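Figurines et objets en résine : entretien, rangement et petites réparations

Publié le 31 janvier 2018 par Marlene Rathjen

La résine polyuréthane supporte mal trois choses : la chaleur, le soleil direct et les produits ménagers. Une pièce de collection qui passe l'été derrière une vitre orientée au sud finit par jaunir, et les parties fines (antennes, pinceaux, bombes de peinture miniatures) se courbent sous leur propre poids. Choisissez une étagère à l'écart du radiateur et de la fenêtre.

Dépoussiérer

Prenez un pinceau à maquillage large et souple, réservé à cet usage. Travaillez de haut en bas. Pour les creux, un petit pinceau à aquarelle n° 2 suffit. Évitez les chiffons en microfibre sur les peintures mates, ils lustrent les arêtes en quelques passages. Pas de bombe à air tenue de trop près non plus : le gaz froid laisse des traces blanches. 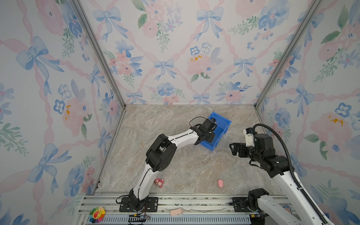 Si la poussière est grasse, ce qui arrive vite quand la vitrine est proche de la cuisine, préparez de l'eau tiède avec une goutte de liquide vaisselle. Humidifiez un coton-tige, essorez-le entre les doigts et tamponnez sans frotter. Testez toujours sous le socle. L'alcool et l'acétone sont à proscrire sur une pièce peinte.

Redresser une partie tordue

Plongez la partie déformée dans de l'eau chaude, non bouillante, pendant une minute. Redressez doucement, maintenez la position, puis passez sous l'eau froide. Sur une pièce déjà peinte, je préfère le sèche-cheveux à puissance moyenne, en avançant par petites étapes.

Recoller

Nettoyez les deux faces de la cassure et faites un essai à sec. Une colle cyanoacrylate en gel convient pour les petites pièces. Au-delà de 3 cm, ajoutez une tige de laiton : un trou de chaque côté, une goutte de colle, et on serre à la main. Gardez les éclats, même minuscules, dans un sachet étiqueté.

Ranger les pièces non exposées

Emballez d'abord dans du papier de soie sans acide, puis dans de la mousse. Le papier bulle au contact direct marque le vernis. Un bac en plastique rigide protège mieux qu'un carton dans une cave. Ébarbez les bords rugueux au papier de verre fin avant d'y mettre quoi que ce soit de fragile.

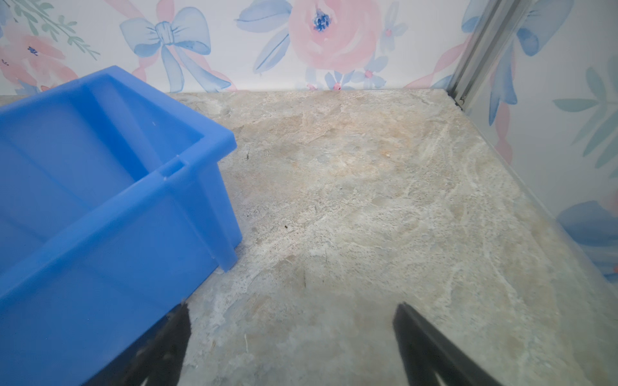 Bac en plastique bleu, vide, à rebord épais.

Notez sur le couvercle le nom de la pièce, le numéro de tirage (par exemple 188 sur 192) et la date d'emballage. Le certificat se range à part, à plat, dans une pochette. Je refais le tour des bacs chaque année en décembre.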